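Kitchen Robots Still Slow With Lids, Plistby Trial Finds

A robot which can put away the leftovers and tidy a kitchen shelf is still some years from the normal home, according to the first results of a trial in Plistby. The trial was started in May by Borno, a small company that develops software for robot arms, together with the housewares shop Dirkus.

The question of the trial was simple. Can a machine do the small chores that shop workers and families do every day without thinking? The list of chores was made by the shop staff. It includes closing food boxes, folding dish towels, putting cups on a shelf and turning products so that the label faces the customer.

Borno first collected examples made by people. The workers held grippers in their hands and did each chore with them, in place of their own fingers. In total 1,962 examples were recorded, and 271 of them were thrown out, mostly when a box had fallen on the floor or the worker had started the wrong chore. The rest was used to train the software, which is called Yook.

After this, the robot arm had to work alone. It got 300 tries, divided over all the chores on the list. The results are very different from one chore to another. Cups were the easiest part, and the arm placed them on the shelf nearly every time, although slower than a person would do it. Towels went well when they were lying flat at the start. When a towel was thrown on the table in a heap, the arm often folded only one corner and then stopped.

The most difficult were the plastic food boxes with clips on the side. A box of this kind is light and it slides away when it is pushed. The lid has to sit straight before the clips can be closed, and a clip needs a strong press in exactly the right place. A person feels in the fingers when the clip is closed. Yook works only with cameras, and for a camera a clear lid on a clear box is hard to see, especially under the strong lamps of a shop.

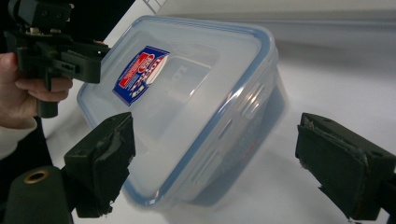 For Dirkus the clips are not even the main problem, and the shop's answer to the report says that a machine must first become faster before it makes sense to talk about lids. A worker on the evening shift puts a full shelf in order while also answering customers, the shop writes, and the arm needed 45 minutes for one shelf of cups. The shop adds that it would be happy to have help with the heavy boxes in the storage room, but this chore was not on the list.

Borno agrees that the speed is too low. The company says in its report that the arm was made slow on purpose, because people were walking next to it, and that it could move faster behind a fence. But a fence is not possible in a shop aisle, and even less in a kitchen at home.

The report also looks at what happens after a mistake. When a cup fell over, the arm could usually pick it up and try again. When a lid was placed wrong, it mostly did not notice the error and went on to the next step. Several boxes were put on the shelf with a lid that was only half closed. In a shop this is a small problem, but with soup inside the box it would be a bigger one.

Some of the staff were less critical. In a short survey after the trial, most of them wrote that they would let the machine do the cups at night, when the shop is closed and nobody waits for it. For the towels they prefer to do the work by themselves, since they had to refold many of them the next morning. One worker asked if the arm could learn to remove old price stickers. Borno has put this on its list, but it gives no promise.

There is also the question of cost. Neither of the two partners wants to give a price for the arm, and the report says only that it is "not yet interesting for a single household". A version for rent is being discussed for larger shops - first for cups and other hard objects, later maybe for textiles.

A second round of the trial is planned in the same shop. Borno wants to add a sensor for touch to the gripper, so that the software can feel when a clip closes. The number of chores will be smaller this time, and the food boxes stay on the list. Visitors can watch the arm at work on Saturday, in the back part of the Dirkus shop in Plistby.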